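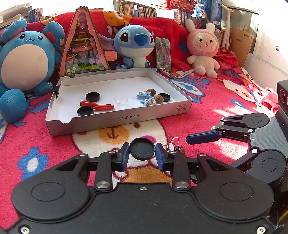
Step 3: Sorting the small stuff

1. Grab a shallow box lid. I like white ones because little things show up, though clear pieces still manage to hide from me!

2. Caps first. Round black ones all go in together (mine had been drifting around the craft drawer since March).

3. Hair claw clips next, one behind the other. Keep matching pairs together or you'll be hunting for the other one at 7 in the morning.

4. Binder clips last. Fold the wire handles flat before they go in.

Note: I work on a plush blanket so dropped bits don't bounce off under the couch. Shake it out when you're done.

Caution: small caps and clips are a choking hazard. Keep the lid away from toddlers and pets while you sort.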